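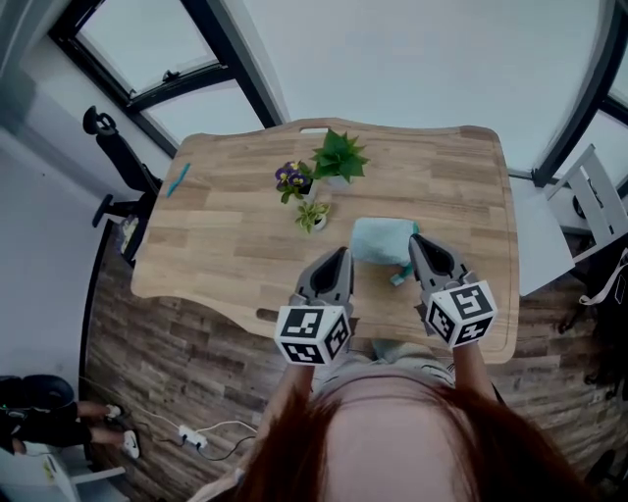

Pansies on a wooden table: what do you put under the pots?

belmiro_c
I keep three small pots together on my table: purple pansies, one green plant with pointed leaves, and a pale one in a white pot. The wood is light and I am afraid of water rings. Until now I wipe with a blue cloth after each watering. Is it enough? Please excuse my English.

Vikden
Wiping is fine if you do it at once. I did it for 7 years on an oiled table and I have no rings.

estela.daza
I don't agree with Vikden. The water stays under the pot, where you do not see it. Lift every pot after 16 minutes and you will understand me. Use cork or a saucer.

Vikden
Cork keeps the water too. I had mold under cork in June.

grokura118
Saucer with small feet, then both of you are right. But pansies don't like a warm room, I would put them outside the window.

belmiro_c
Thank you all. I will buy 2 saucers and try the third pot without. Estela, must the feet be of rubber?

estela.daza
Felt is better, rubber left marks on mine.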